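Avari Support Desk
Ticket 3230: Arm pauses over the bag during visitor demo
Opened by: Widad Smadi, Gincombe open house
Assigned to: Khalil Bataineh
Related: 3300
Status: Resolved, follow-up open

Widad Smadi wrote:

Hello Khalil, and thank you again for picking up the phone on a Sunday, when I'm sure you had nicer things to do. You asked me to put everything in writing, so forgive me if this runs on a bit.

We had the Hosix arm doing the tidy-up demo for our open house, picking small containers off the floor and dropping them into a tote bag. The families loved it! One little boy would not leave until it had said goodbye to him, which it can't, so I waved the arm from the pendant and he went home happy. The trouble started after lunch. The arm would pick up a container perfectly well, swing over to the bag, and then hang there for what felt like forever before the screen came up with "place target lost." I pressed resume and it did one more, then the same thing again. By the time I called you it had stopped 2 times in one run, and I was running out of cheerful things to say to the crowd.

I'm attaching a view from the wrist camera so you can see how the corner is set up.
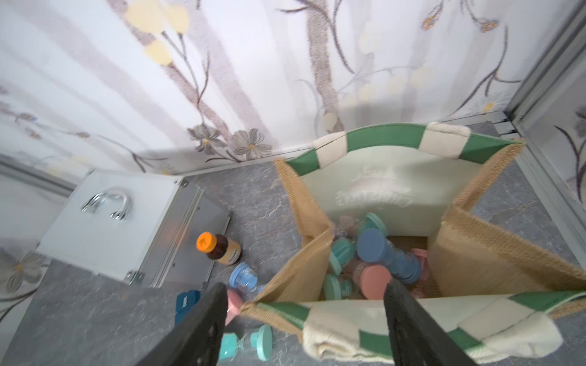
3 min read

Khalil Bataineh replied:

Hi Widad, no apology needed, a long ticket is much easier to work with than a short one. And please tell the team at Gincombe that I'm sorry about the wait in front of visitors, I know how long those seconds feel.

The wrist view helps a great deal. The bag is open nicely and I can see down to the base of it, so I don't think the opening is too narrow. What I do notice is the striped handle running across the near side, close to where the right finger comes over the rim. The Bitar placing routine looks for the rim of whatever it's dropping into, and a handle lying near the rim can be taken for part of it. There's also a good heap of those hourglass containers in there already. As the pile grows, the routine has less open space to aim at, and that would fit with everything going well in the morning and badly after lunch.

Could you try the following, in this order, and let me know after each one?

1. Pause the demo and take out enough containers that you can see plenty of the bottom of the bag.
2. Fold the front handle down over the outside of the bag, away from the arm.
3. Slide the bag a little way out from the metal upright on its right.
4. Open Place Settings and run "relearn target" with the gripper empty.
5. Start the demo again at slow speed.

Widad Smadi wrote:

Steps 1 and 2 done, and it still stopped once, though it thought about it for less time. I moved the bag over and ran the relearn, and we were off again. I let it go at slow speed until closing, 31 places without a stop, with a very patient grandfather keeping score out loud for me. He wants to know if it does laundry.

One question while I have you. Should the white case stay where it is, next to the things on the floor? We keep it handy for packing up, and I'd hate for it to be causing mischief.

Khalil Bataineh replied:

Wonderful news, and my regards to the grandfather! The case can stay as long as the arm has room to reach the small items beside it. If you see it hesitate on a pick near the case, move the case back and relearn the floor area too.

I've linked this to ticket 3300, where we're asking for handles to be ignored when the rim is measured. I'll leave the follow-up open until your October visit day. Please empty the bag between groups until then, and call me if it stops again.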